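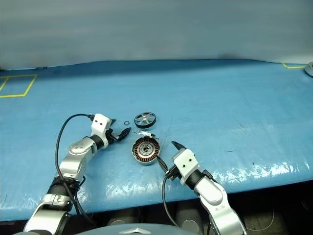

What's the first thing to check on a small motor that hums but won't turn? Spin the shaft by hand with the power off, because a tight bearing is far more common than a bad winding.

OK so that's the talk really. Rest is how you get there.

Intro - keep it short. Name, repair bench at Cedness, small motors mostly. Thank Nandi for the room and for letting us run long last time. Handout is at the back, one sheet, both sides. The version dated 08/09/2021 has the wrong wiring sketch, bin it if you still have one.

Show of hands: who has taken one apart? Who got it back together? (wait for laugh, move on)

WORK SURFACE
Tarp. Plain blue plastic tarp, the hardware store kind. Small screws don't vanish into the bench grain, grease wipes off, and you can lift the edges and funnel everything to the middle if you drop a washer. Light behind you is bad, light from the side good. Blank wall behind the table helps more than you'd think, less stuff to look at.
Don't use a towel. Lint gets in the bearings. Lizelle will tell you about the towel.

BEFORE YOU OPEN IT
Unplug. Cord in your pocket or over your shoulder where you can see the plug end.
Capacitor, if there is one - discharge it. Properly, with a resistor. Not a screwdriver. Say this twice!!
Mark the end caps and the body with a paint pen, one line straight across each joint. Ten seconds. Saves you an hour of "why does it bind now".
Phone picture of the leads before you pull any.

OPENING
Through bolts out, evenly, a turn each. Tap the end cap with a mallet, go round, don't pry in one spot. Aluminum caps crack. Ciobanu caps crack if you look at them wrong.
Wave washer will fall out. Watch which end.
Lay parts left to right in the order they came off. Stator flat in the middle becuase it's the heavy one and you'll keep coming back to it.

THE STATOR - slow down here
What people are looking at: ring of copper windings round the dark laminated core. Color matters. Copper brown all the way round, fine, probably. One patch darker than its neighbors = that coil got hot. Black and flaky = stop, it's done, price a new one.
Smell it. Serious. Burnt varnish you don't forget.
Never set it down on the windings. Flat on the core. Never hook a finger under the copper to lift it. Enamel is thin, one nick is a short.
Loose laminations buzz. Press with thumb, shouldn't move.

METER
Resistance across each winding, compare them to each other more than to the book. Presia bench unit I had last October read 106 ohms on one and 9 on the other. Don't need a book for that one.
Then each winding to core. Should read open. Anything else is a leak to ground and it does not go back in service. No argument on this one, Napaporn has the form.
Zero your leads first (I forget every time)

BEARINGS
Hold the inner, spin the outer. Quiet is good. Gritty is a replace. Don't re-grease a sealed one, I know there's a video.
Press on the inner race only when it goes back on the shaft. Socket of the right size works.
Sleeve type - two drops of oil in the felt, light turbine oil, none of the spray stuff.

CLEANING
Soft brush, dry, then low pressure air. No solvent on the windings unless you know what the varnish is, and you don't.
Bore of the stator: wipe with a dry cloth that doesn't shed. Look for rub marks. Shiny streak on one side means the rotor's been dragging, go back to bearings.

GOING BACK TOGETHER
Line up paint marks. Bolts finger tight, spin the shaft, snug, spin, snug, spin. If it binds, back off and tap the cap again.
Leads clear of the rotor! Tie them. Iten motors have no room in there at all so tuck them before the cap goes on.
First power up with a bulb in series. Dim glow ok, full bright is a short.

COST SLIDE (skip if past the half hour)
Our log: 1,054 motors through the bench, 269 needed a rewind or got scrapped. The rest were bearings, brushes, dirt, switches.

Questions. Amerley has the microphone. Someone will ask abot rewinding at home, say it's another talk, Nomvula does it in the spring.

Leave the spare bearings on the front table, people can take one. Get the meter back before you leave.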